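Why Bottle Caps Twist

I love a good screw cap. It's a ramp wrapped in a circle! 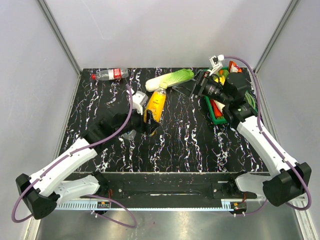 Why does juice stay in when you tip a closed bottle? The cap squeezes down hard on the rim, so there's no gap left.

Look for threads

Run a finger around a bottle's neck — feel those ridges? 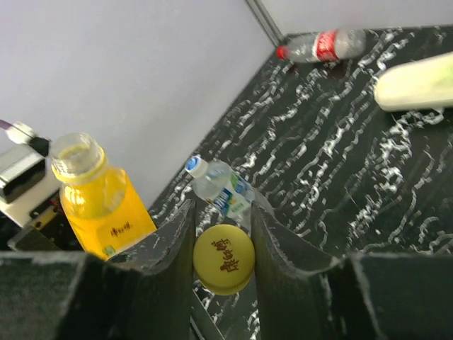
Threads are tiny ramps. The cap slides down them as you turn. With a yellow cap off, you can see them on the clear neck.

Try it: find two caps and swap them.
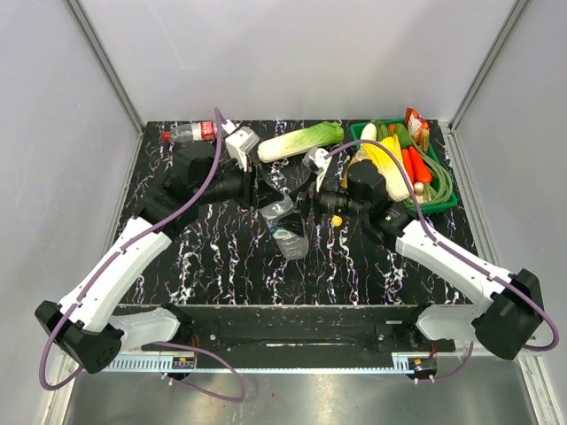 Which way is tight?

Turn right to close, left to open.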